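Thread on hanging patterned wall panels so the repeat lines up at the corners. Written up from my notes after doing the same job badly in January and properly this month.

1/ Measure the wall at three heights: floor, middle, top. Write down all three. If they differ by more than 2 mm, the wall is out and the panels will show it. Plain paint hides this. A printed tree does not.

2/ Find the repeat before you cut anything. The sheets I used (Gastavlow, matt, pale ground) repeat every 800 mm across. The label gives the sheet width and leaves the repeat out. Lay two sheets side by side on the floor and measure from one leaf tip to the same leaf tip on the next.

3/ Start from the centre of the back wall and work outwards. Starting in a corner puts the error where you look first. Drop a plumb line, mark it in pencil, and set the trunk on the mark.

4/ Corners. Cut the sheet at the corner and start the side wall with the offcut. Do not fold. Folded vinyl pulls away from the corner within weeks and leaves a hollow behind it that dents when touched.

5/ Holger Aasen asked whether the offcut method wastes material. It does. On a three-sided job I lost one sheet in the two corners. Order the spare from the same batch – the pinks vary between batches more than the browns do.

6/ Adhesive. I tried Trometti and Egilsson on the same board. Both held. Trometti can be slid for longer after contact, so I use it for the first sheet and for anything with a strong vertical in the print.

7/ Rub down from the middle with a felt-edged spreader. Bubbles under 2 mm go flat overnight. Larger ones want a pin and a warm cloth. A hairdryer will shrink the sheet and open the seam.

8/ Rails and posts. Fit them after the panels, with the screws through the print, and put a washer behind each one. If the rail is already up, score the sheet against its lower edge with a new blade. A used blade drags the film and leaves a white line.

9/ Pale grounds show glue. Wipe each seam with a damp cloth before starting the next sheet. Bjarke Thoroddsen uses a drop of washing-up liquid in the water. I could see no difference after 80 wipes, but it does no harm.

10/ Seams. Butt them, never overlap. An overlap catches side light and reads as a stripe from across the room. View from 200 cm with a lamp held close to the wall, and correct while the adhesive still moves. 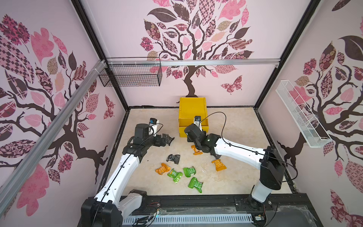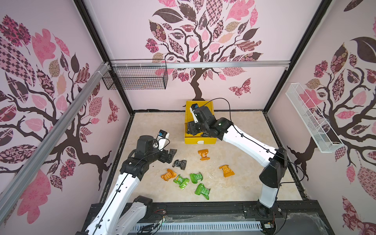
Tree panels are on all three walls in the first one.

11/ Next thread will be on Stusatero edge trim, once I have cut enough of it to have an opinion. Corrections to the repeat figure welcome if your sheets measure differently.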